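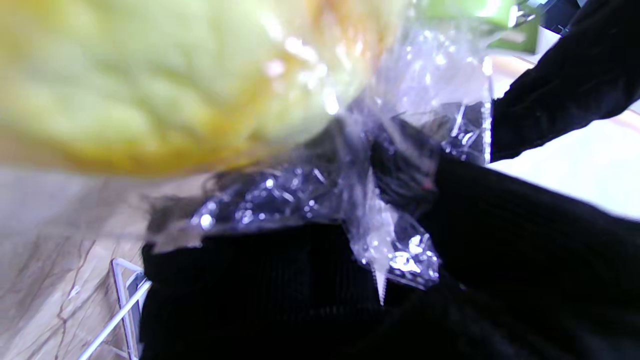
Ginlow, June

Cabbage storage and kraut, continued from the last page

Still working on why the spring kraut went soft. The jars from Varnorik and the jars from our own shelf behaved the same way, so I am dropping the lid idea. Next thing to look at is how the heads are kept before they are cut.

Up to now we have left them in whatever they came in. Clear film holds moisture well, but any water that collects inside sits on the outer leaves, and those are the ones that go slimy first. Peeling deeper fixes the look of it and costs a lot of cabbage. I don't know yet if it does anything for the texture in the jar.

Plan for this batch: half the heads stay in plastic until cutting, half go into paper on the bottom shelf of the Staken fridge. Same delivery, same knife, same salt. Hold them for 6 days, then shred and pack everything in one afternoon.

Salt: 2 percent by weight, as before. Weigh the cabbage after coring. Last time the weight was taken with the cores in and the salt came out high. The scale is drifting again, so check it against the 500 gram weight before starting and write the reading here, even if it's right.

Cut: keep the shreds thicker than in spring. The thin ones packed down nicely but gave up their crunch early. I would like to change only one thing at a time, but I don't want another shelf of mush either. Noting it so we don't credit the paper for something the knife did.

Temperature: the back cupboard was too warm in spring. The cellar reads 54 F in the morning and barely moves by evening. That is slow for kraut. I'm fine with slow. If there are no bubbles by day 7, move one jar from each group upstairs and leave the rest where they are.

Labels: P for paper, F for film. Write on the glass with the grease pencil -- tape came off in the cellar last time and two jars ended up as guesses.
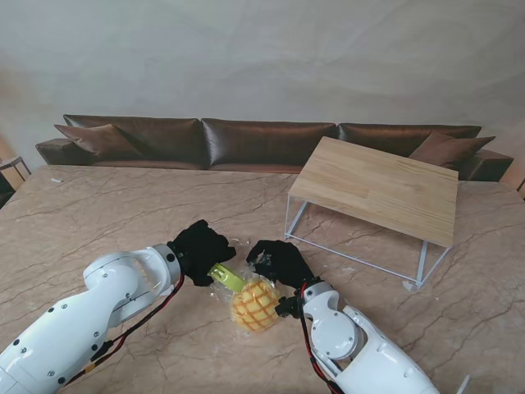

Open questions

Does the brine need topping up in the cellar? The old notes from the Baldursdóttir kitchen say to add brine whenever the top shreds show, but give no strength for it. I'll mix it at the same 2 percent and mark which jars got it.

Tasting order. We should do it blind, from plain bowls, crunch scored first and sourness second. Rinse between samples.

Caraway: leave it out this time. It can go back in once the texture is sorted.

Still to get: grease pencil, paper bags, a second tamper.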